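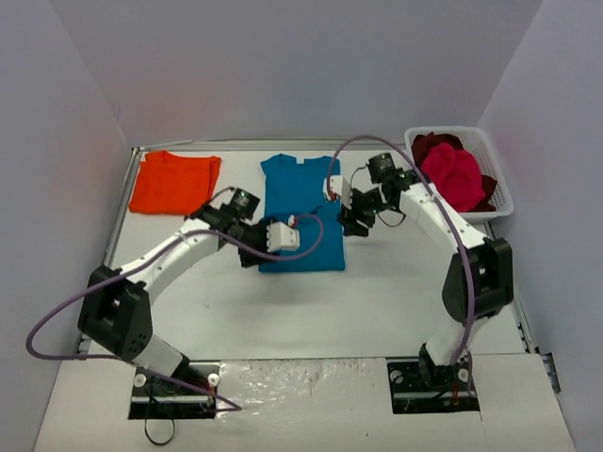
Deirdre Ó Flaithearta escribió que ella las mangas las mete siempre antes de doblar a lo largo, y que si se dejan para el final el rectángulo sale torcido. El mensaje suyo, por si alguien no lo tiene:

> Lista, una duda de la tanda de Zitalora. ¿Doblamos en tres o en cuatro?
> Con las 36 de noviembre cada cual lo hizo a su manera y
> en la caja de 50 no cerraba la tapa.
> Deirdre

Contesto deprisa que salgo ya.

En tres, por favor. Primero un lado, luego el otro, luego de abajo arriba. Alisar con la mano plana entre pliegue y pliegue, que si no se marca una arruga en mitad del pecho y no hay quien la quite.

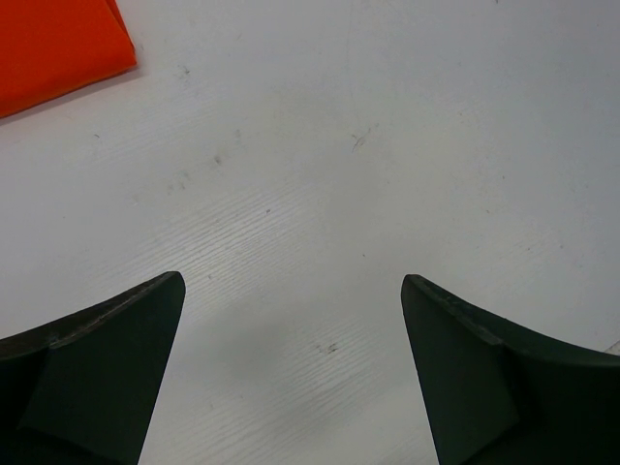
Yo lo que miro es el canto. Si queda liso la pila aguanta, si no se va de lado a la quinta camiseta. La naranja está bien de eso, tumbada plana y con el borde doblado limpio, así las quiero tdoas. Las de Lindemann son más gordas y cuestan más, paciencia.

Lo del cuello: hacia arriba y estirado antes de empezar, no después. Y las que faltan se dejan en el cesto hasta que les toque,
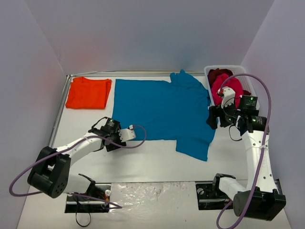

nada de ir sacándolas a montones, que luego se arrugan y vuelta a empezar. Son 200 en total, 21 de talla infantil, esas aparte en la bolsa de Liva. Las etiquetas las trae Clirkier, no pegueis nada todavia.

Deirdre, ¿te quedan cajas de las bajas? Dime algo hoy.

Un saludo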